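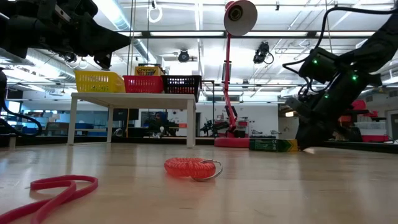

The ferry to Gusholm ran twice in January, and Bhavana missed both. Her aunt's key stayed in her coat, on a coiled red wristband like the one on the table, with a split ring at the side. She rented a room over the bakery and waited. 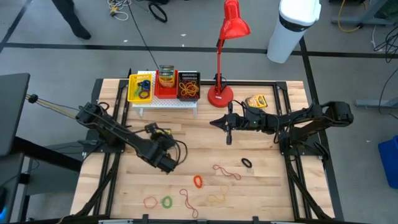 On the seventh night the baker knocked. A man had called from the island – the roof was holding, the goats were fed.

"Who was he?" she asked.

"He didn't say."

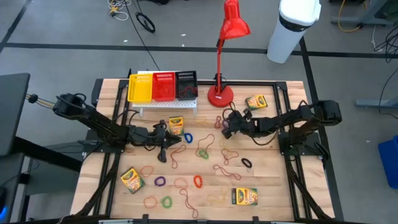

Rajeshwari Ramasamy

Bhavana took the next boat. The door was unlocked, and two cups stood by the stove. She hung up the key and put water on.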